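Our group picked cardiac rehab attendance because the other topic left on the sign-up sheet was parking. It became a project about parking anyway, but that comes later.

The Penero Clinic runs a heart recovery program for people who have had a stent or bypass surgery. Patients are referred to it at discharge, and plenty of them never show up. We were given 100 referral records with the names removed and asked to find out where people dropped off. Of those, 89 had enough filled in to be usable. The other records taught us a lot about handwriting.

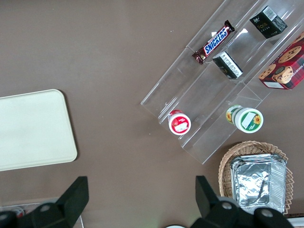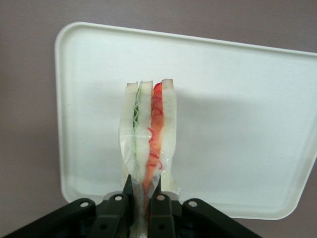 A Snickers bar on a clear stand, then a wrapped sandwich

By Onni Lahtinen and Elango Alva
January 25, 2019

Methods. We sorted the records by how long each patient waited between discharge and the first phone call from the clinic. We then sat in on six exercise sessions and talked to anyone who was willing. Most were willing, particularly while they were supposed to be on the treadmill.

Findings. Patients who got a call in the first week usually came. Patients who got a letter usually had no memory of a letter. Elango found a copy of it, and we sympathize: the start time is on page two, under the privacy notice. Distance from the clinic mattered less than we had predicted in our proposal, which used the word "clearly" four times. The parking garage came up in nearly every conversation. It is on the far side of a hill.

Limits. One clinic, one semester, and a spreadsheet that Onni sorted by the wrong column until October.

Next steps. We suggested moving the start time to the top of the letter. The clinic said it would look into it. The hill is outside our scope.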